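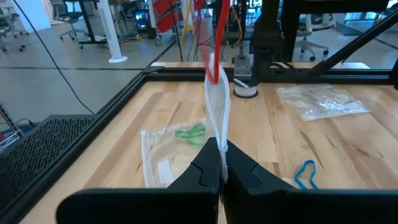
Sterstead Dive Society Names Khadija Samir Its Field Naturalist of the Year

10/16/25

The Sterstead Dive Society has presented its annual field naturalist award to Khadija Samir, an underwater photographer whose pictures of sea slugs and other small reef animals have appeared in the society's journal for 17 years.

Ms. Samir learned to dive at Penry and later led five survey trips along the Zutley coast. Her records from those trips form the basis of a pocket guide to the shallow-water species of the area, which the society published in August. A second printing has been ordered.

Society president Karthik Karunaratne presented the award at the members' meeting in Sterstead. "Khadija has taught many of our divers to slow down and look closely," he said. "Her notes are as careful as her photographs."

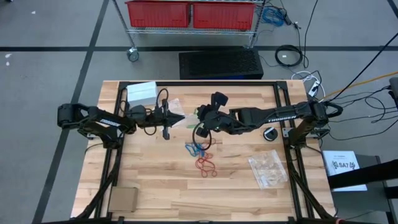
Two robot arms mounted at a wooden table.

Ms. Samir will lead a seven-day photography course at Penry next spring with Sena Kyei, who edits the journal. Places are open to certified divers, and members will be given priority. Applications should be sent to the society's secretary, Bouchra Zaki.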